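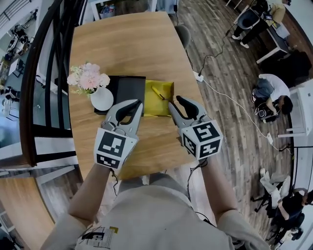
Handheld grippers, marker cubes on both. Right one open, reaching for the yellow pen.

Filed under: Robot Learning / Data

1/ Collection for the Lawal set is under way at Asgate. Target is 3000 episodes. We stand at 399.

2/ No arm in the loop. The operator holds both grippers and does the task by hand. Pose comes from the cubes, so at least one face per cube has to stay readable.

3/ Objects for this batch: tray, cloth, pen, vase with flowers. Layout changes every 12 episodes. Before that we changed it every 100 and the policy memorized positions.

4/ Pen on cloth is the hard case. Pads pinch fabric along with the pen. We keep those episodes and tag them. Dropping them made the Istow baseline worse on soft surfaces.

5/ Cables: leave slack under the wrist. A taut cable shows up as a small constant pull in the trajectories, and the model learns it.

6/ Labels go through Jundico, one pass, start and end of grasp only. Format notes will be posted in July.

Last updated: 22 May 2019

We use cookies to keep you signed in. Accept / Manage settings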